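Home | Ask | Topics | Members | Log in

Red jersey, white lining: how to wash and fold?

Posted by Dalonum, 8/28/18

My son plays basketball and his things always end in a pile on our gray upholstery. I want to wash the red jersey with number 23, but it has white parts and I am afraid they become pink. Also I never know how to fold it.

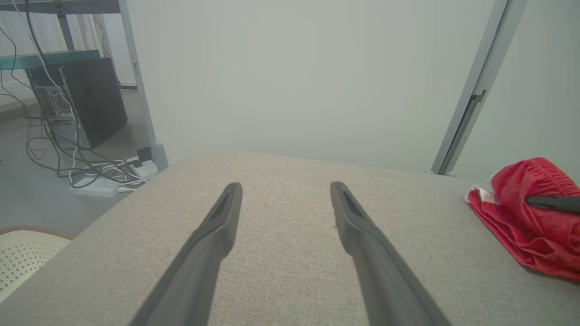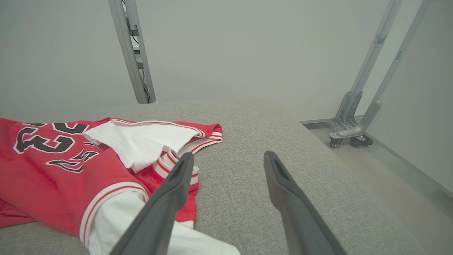

The label inside is too faded to read. Last December I already ruined one white shirt of mine with a red towel, so now I am careful. Our machine has a cold program of 20 minutes. Is this enough?

Langlois
832 points
Cold water, inside out, and wash it alone the first 3 times. Please do not leave it wet in the machine after, this is when the color moves to the white. I hang mine at once. For folding, lay it with the number down, bring both sides to the middle, then fold up from the bottom one time. A hot iron can damage the printed number.

Jevmont
just wash it with the other stuff, mine was fine

Skokthorpe
I agree with Langlois. You can test first: press a wet white cloth on a red part inside. If the cloth takes color, wait with the mixed laundry.

6 people found this page helpful

Related
Smell in sports bags
Gray upholstery and red stains
Drying mesh shorts indoors

We use cookies to keep you logged in. Accept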